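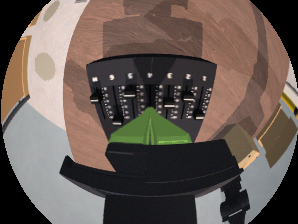 Kirsten Bélanger me escribe que lleva tres noches escuchando en bucle el nuevo single de Dresilska para que suba en la lista, que a cambio tiene ojeras y que la canción no se ha movido del puesto 90. Quiere saber qué está haciendo mal. Pues casi todo, Kirsten, pero con mucho cariño, que en las listas no puntúa y aun así se agradece.

Va entonces la guía que debería haber escrito antes del último comeback, cuando todavía teníamos uñas.

Cómo montar una fiesta de escucha sin tirar las reproducciones a la basura

Antes de nada: las reglas cambian de una plataforma a otra y de un país a otro, y las cambian sin avisar. Lee las de la tuya. Sí, enteras. Yo me las leí en un autobús y sobreviví.

1. Abre sesión con una cuenta tuya y normal

Una persona, una cuenta. El primo que te ofrece doce perfiles recién creados con nombres de yogur no te está haciendo un favor. Las plataformas filtran lo que les huele a artificial, y lo que filtran a veces se lo restan al grupo. En la época de Boychuk hubo un fan club que celebró un récord un domingo por la mañana... perdón, una mañana, y por la tarde ya no había récord. Todavía discuten de quién fue la culpa en un foro con fondo negro y letra morada.

2. Haz una lista de verdad

El error clásico es poner la misma canción 200 veces seguidas. Aparte de lo que opinen tus vecinos, es la manera más rápida de parecer una tostadora con conexión a internet. Prueba con esto:

- La canción nueva, la que quieres empujar.
- Dos o tres temas antiguos del mismo grupo.
- La canción nueva otra vez.
- Algo de otro artista que te guste. Vale Pedau, vale Dika, vale la banda sonora que escuchas a escondidas.
- Vuelta a empezar, cambiando los temas de relleno.

Con 10 canciones en total basta para una sesión corta. Si la lista te aburre, mala señal: vas a dejar de escucharla tú también, y el invento consistía en escuchar música.

3. Quita el silencio

Hay quien baja el volumen a cero y se va a dormir. En algunas plataformas no cuenta y en otras no está claro, y la zona del «no está claro» es donde más se pelea la gente en los comentarios. Yo pongo el volumen bajito, con auriculares. El volumen de los auriculares y el de la aplicación son dos cosas distintas: el que conviene no tocar es el de la aplicación.

4. Deja que la canción termine

Saltar al segundo treinta y pico porque «ya ha contado» es una costumbre fea. Puede que haya contado. También puede que las recomendaciones automáticas interpreten que la canción cansa y dejen de ofrecérsela a los demás, que son justo los que nos faltan. El puente de la nueva de Dresilska, además, es lo mejor que tiene. Hay un cambio de tono que merece los veinte segundos que te estás ahorrando.

5. Poned una hora y respetadla

Si sois un grupo, quedad. A las nueve de la noche, por ejemplo, que la gente ya ha cenado o está cenando con el móvil apoyado en el vaso. En nuestra última fiesta, en diciembre, éramos casi 175 conectados y el chat iba tan deprisa que no se podía leer nada más que mayúsculas. Para que no se desmadre:

- Publicad el enlace a la lista el día antes, nunca cinco minutos antes.
- Escribid la hora con su huso. «A las nueve» en Sevilla y «a las nueve» en Bogotá son dos fiestas.
- Que alguien paciente fije un mensaje arriba con las instrucciones. La pregunta «¿cuál es el enlace?» va a llegar igual, una y otra vez, hasta el final de los tiempos.

6. No te olvides de las otras patas

Las listas no viven solo de reproducciones. Según cuál mires, entran también las compras digitales, los discos físicos, la radio y los vídeos. Pedir la canción en una emisora local cuesta un mensaje educado. Educado, insisto: al locutor no le ayuda que le llames vendido por poner antes a Dika.

7. Mira la lista una vez al día

Las diarias se actualizan una vez al día, como su nombre sugiere a quien quiera escucharlo. Refrescar la página cada cuatro minutos no adelanta nada. Apunta el puesto, compáralo con el del día anterior y cierra la pestaña. Una caída el segundo día es lo habitual, porque el primero entró todo el mundo de golpe, así que guarda el comunicado de luto para otra ocasión.

Preguntas que me llegan siempre

¿Sirve la cuenta gratuita? Suele contar, aunque en muchas listas pesa menos que la de pago. No pidas un préstamo por esto.

¿Puedo usar una VPN para sumar en otro país? Poder, puedes. Lo más probable es que no sume en ninguno de los dos.

¿Y si la canción nueva no me gusta? Pues escucha la anterior. Tampoco has firmado nada.

Kirsten, tú esta noche duerme. Mañana a las nueve pongo el enlace en el tablón, con dos temas de Pedau de relleno que ya sé que vas a protestar.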